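What I wish I'd known about looking after Mum's memory (and my own sanity)

I've been meaning to write this since March, when we passed two years of Mum living with us, and I kept putting it off because every time I sat down somebody wanted a cup of tea. She has vascular dementia, the sort that goes down in steps. You get a long flat stretch where you start to think, well, this is manageable, and then one morning she can't work out which arm goes in which sleeve and you're somewhere new.

A lot of you wrote after my last post about sleep, so I'll start there. Mum was up at all hours when she first came to us from Flultgate, dressed and with her handbag on her arm, waiting for a bus that stopped running when I was at school. We tried warm milk and we tried lavender on the pillow (she hated it, said it smelt of church halls). What helped in the end was dull as anything — a proper walk after lunch, curtains wide open all day, and no dozing in the chair past four o'clock. She still wakes, but mostly once, and mostly she goes back.

The memory clinic at Fommont has been kind, though it's a long drive and the parking is dreadful. The nurse there told me to stop correcting her. I'd been doing it without noticing, all day long, "no Mum, that was Tuesday's dinner", "no Mum, he died". Now if she tells me she's off to Jorkosville to see her sister I ask what she'll wear, and we have a lovely chat about hats. I felt like a fraud for the first week or so and then I didn't.

Money is the other thing people ask about, and I do wish we'd talked about it sooner. The day centre comes to £416 a month for 2 days a week, lunch included, and when we had a fortnight of sitters in so that I could have my knee done it was £665 on top. Do ask for a carer's assessment, even if you're sure you won't get anything. I was sure, and I was wrong.

Washing and teeth are still our hardest part of the day. She'll do them happily if I stand next to her and do mine at the same time, and she won't do them at all if I tell her to, so I now have extremely clean teeth.
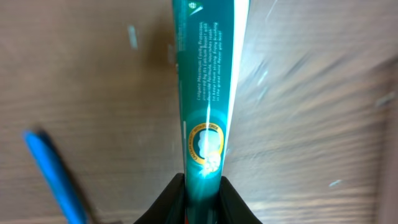
Hair is easier, I'm glad to say, as she's always loved having it brushed, and we put the radio on and take our time over it. I'll write about the day centre properly next time, including the singing.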